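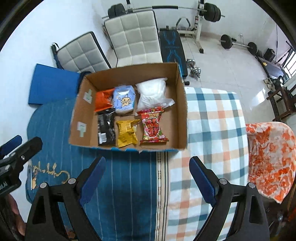 *Bushra Soomro*

Packing a mixed snack parcel for shipment

This procedure covers a single-wall carton of bagged snacks sent by ordinary ground post. Glass jars and anything chilled need a different method.

## Materials

- One single-wall carton, flaps intact
- Packing tape, 2 inches wide
- Kraft paper or clean newsprint
- One gallon zip bag for each strong-smelling item
- Kitchen scale reading in grams
- Packing slip

## 1. Sort the bags

Sort by how much air each bag holds. Chips and puffs go in one pile, flat packets of candy or dried fruit in another. Squeeze each bag gently next to your ear. A hiss means the seam has failed, and the bag stays home.

Check the best-by dates. Allow up to 60 days in transit for overseas surface mail and leave out anything that expires sooner.

## 2. Weigh

Weigh the empty carton and write the figure on a flap. Mine was 302 g. Weigh the contents separately and add the two, plus 111 g for paper and tape. If the total lands just over a rate step, take out the heaviest packet and weigh again.

## 3. Load

1. Tape the bottom seam, then run a second strip across it at each end.
2. Lay crumpled paper over the bottom, one inch deep.
3. Stand the bags upright in two rows, tallest at the back. Upright bags take side pressure better than stacked ones.
4. Slide flat packets down between the puffed bags.
5. Fill the corners with paper until nothing shifts when the carton is tilted.

Do not let air out of the bags to make them fit. Use a larger carton.

## 4. Close and label

Put the packing slip on top, face up. Close the flaps without forcing them. If they bow upward, remove paper first, then a bag. Tape the center seam and both edge seams.

For customs, list contents by type ("potato chips, 2 bags"). Brand names alone are not enough. Parcels to Dakelholm came back to me in July marked "snacks: insufficient detail."

## Troubleshooting

**Crushed corners on arrival:** too little paper at the sides.

**Burst bags:** usually altitude. Choose bags with some slack in them for air routes.

**Everything tastes of shrimp:** see the zip bags under Materials.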